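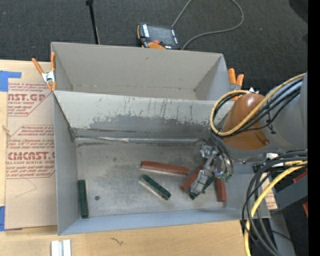

Green and brown blocks, grey bin

September, gone eleven at night. Tired. Writing this fast before I lose it.

Council meeting at Cullovness ran till ten. Item 6, the harbour lighting contract, went to Ruvora again. Third year on the trot. 754 pages of papers and the scoring sheet is on page 528, sideways, in type you need a glass for. Found it on the bus. Ruvora came second on price and second on quality and still won?? Something called "local confidence", worth 57 points. Not in last year's sheet, I checked when I got in.

Asked about it in public questions. Told it was "a matter of officer judgement". Chair moved on before I'd sat down.

Not saying anyone took money. I don't know that. But there was the dinner at Umside in the spring, paid for by the firm, and the register of gifts has one line for it, no figure. Half the people who voted tonight were at that table. Is a dinner a bribe? Probably not on its own. A dinner and then a vote, though. My gran sent back a ham once when she sat on the parish, wouldn't even have it in the house overnight. Thought she was daft at teh time.

Chávez (the losing bidder) had two people at the back in coats. Left without a word. Felt bad for them, whatever their bid was like.

To do: write to the monitoring officer. Ask for the full scores and the date the 57 points went in. Ask what the Umside dinner cost. Keep it short, no adjectives. 289 names on the lighting petiton as well and it didn't get a mention, must put that in.

Soup for supper, standing up. Feet hurt. Bins tomorrow, need to find the other glove.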